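# Que faire quand la pince lâche un objet en simulation

Mis à jour le dimanche 20 août 2023

Depuis juillet, la scène cuisine de Ternivgate nous donne la même panne : l'objet est saisi, soulevé, puis il glisse. Le journal affiche le code 358. Commencez par rejouer l'épisode avec la casserole blanche à deux anses.
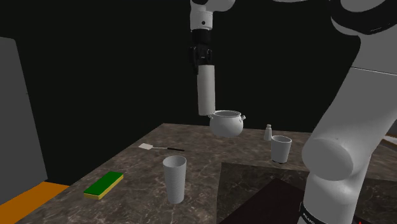

Relevez le pas de temps où le code apparaît. Chez nous, il tombe quelque 200 pas après la fermeture des doigts – jamais avant. Si le vôtre tombe plus tôt, le problème vient des collisions et cette page ne vous aidera pas.

1. Ouvrez le fichier `contact.yaml`.
2. Remettez `max_iter` à 500.
3. Supprimez le cache, puis relancez la scène.

Refaites ensuite l'essai avec le rouleau d'essuie-tout, pris entre les deux doigts noirs.

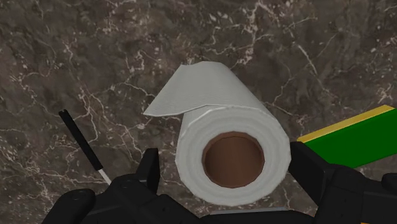
**Univier – Équipe Simulation et manipulation, site de Hulldale**

Si le code revient, n'augmentez pas la force de serrage. Elle masque la panne, et le bras réel peut écraser l'objet. Archivez le journal et ouvrez un ticket dans Teshome, rubrique « préhension ».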